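Grotis gear and peg set, reviewed

I ordered the Grotis set from Zelwood for the assembly bench, and paid 20 extra for the metal base plate with the two upright pegs. The plate has a brushed silver surface and stays put on a smooth table.
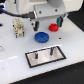
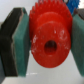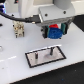 Fit is good on both gears. The red one has a proper hub, so it is easy to pick up and easy to line up. The blue one is flatter and takes more care. My main complaint is the finish: the red plastic marks quickly, and the scuffs won't wipe off. Tâm Huỳnh has the older Saleck set and reports the same.

The instructions are a single sheet and skip the order of assembly. Spare gears are sold separately under part number 2403, in packs of 2.

Good value at 75 with the plate. I would buy it again.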